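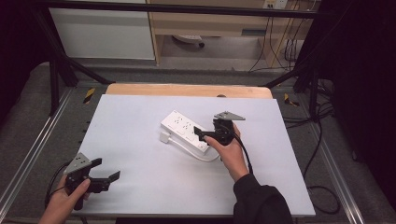 Hand-held grippers wear out in dull places. The motors and encoders in the pair at the Okdale workshop have given little trouble in two years, while the cables, the fingertip pads and the screws under the top plates account for nearly every entry in the repair log. Hélder Quintela keeps that log, and he also keeps the bench procedure that each pair must pass before an operator is allowed to record with it. One of the standard tasks is work on a power strip, with one gripper in each hand and the strip lying at an angle on a white board. A finger brought down close to a socket shows up an alignment fault faster than most gauges do. The black cables trailing from both grippers are the part Quintela looks at first.

The cell is a metal frame on a carpeted floor, with a work surface set inside it and hazard tape on the floor to mark the limits. The frame was supplied by Ruvance as a kit and went up in an afternoon. Squaring it took longer. Carpet compresses under load, and for the first month the rails drifted enough that the calibration had to be repeated every morning. Quintela cut steel pads for the feet, let the frame sit under ballast over a long weekend, and then checked it again. The morning calibration now passes without adjustment on most days.

The white board lies loose on a wooden panel. It was screwed down at first. An operator who leaned on one corner during a task bent the panel under it, and the screws pulled. A loose board slides a little when it is pushed hard, and the operator notices and puts it back against its stops. The stops are two strips of nylon, replaced when they show a groove.

Daily checks start with the grippers unplugged. The fingers are opened and closed by hand through the full stroke, slowly, and the technician feels for a catch. A catch near the closed end is usually grit in the slide. A catch in mid-stroke is more often a bent finger, and the unit goes back to the bench. The slide is brushed out dry. Oil was tried early on and picked up carpet fiber, which packed into the track and took an hour to clear with a dental pick.

The top plates come next. Each gripper carries a gray triangular plate, and everything the tracking software believes about the position of the fingers depends on that plate staying where it was when the unit was calibrated. The screws are tightened to a set torque, marked with a line of paint, and inspected under a lamp. A broken line means a full recalibration, even if the screw feels tight. Quintela does not accept a screw that has been nipped up by hand. He found one in May, and the recordings from the previous three sessions had to be thrown out.

Fingertip pads are changed by count. The workshop gets 3000 closures from a set before the grip on smooth plastic begins to fall off, and the software keeps the tally. Pads from the original supplier lasted longer but left black marks on pale objects. The present ones come from Naline, cut from sheet, and are glued with a contact adhesive that needs seven hours under a clamp. Spare fingers are kept with pads already fitted, so that a change on the bench takes two screws and a few minutes.

Cable failure is the common fault. The operator turns the wrist, the cable twists at the point where it leaves the body, and after enough turns one conductor breaks inside sound insulation. The symptom is a dropout that comes and goes with the angle of the hand. Quintela's test is to hold the gripper still, flex the first hand's width of cable, and watch the encoder trace on the monitor. A step of any size condemns the cable. He no longer splices them. A splice makes a stiff section, and the next break comes just behind it.

The first cure was a heavier cable, which lasted and which the operators hated, as it dragged on the wrist and changed the way they reached. The second was a softer strain relief, molded in the workshop from a two-part rubber, with a longer taper. The log shows 58 cable changes in the year before the new relief and 12 in the year after. Routing helped as well. Slack is now left on the work surface – enough for a full reach to the far side – and the rest is led away from the operator's arms.

Recalibration takes 262 seconds when nothing goes wrong. The gripper is seated in a block machined by Ásgeirsdóttir, a two-person shop that also makes the finger blanks, and the software reads the position of the plate against the known position of the block. The fingers are then closed on three pins of different diameters. If the smallest pin reads wide, the pads are worn or badly glued. If all three are off by the same amount, the zero has moved and is reset. If the error grows with diameter, a finger is bent.

The block is stored in a lidded box with a cloth over it, and only two people handle it. It has been dropped once. It went back to be measured, came back with a certificate and a new corner, and the old offsets were deleted from the software the same day.

Quintela's next job is the right-hand unit, whose slide has begun to show play at full opening. The replacement rail is on order. Until it arrives the pair is limited to tasks that need less than half the stroke, and a strip of tape on the storage hook says so.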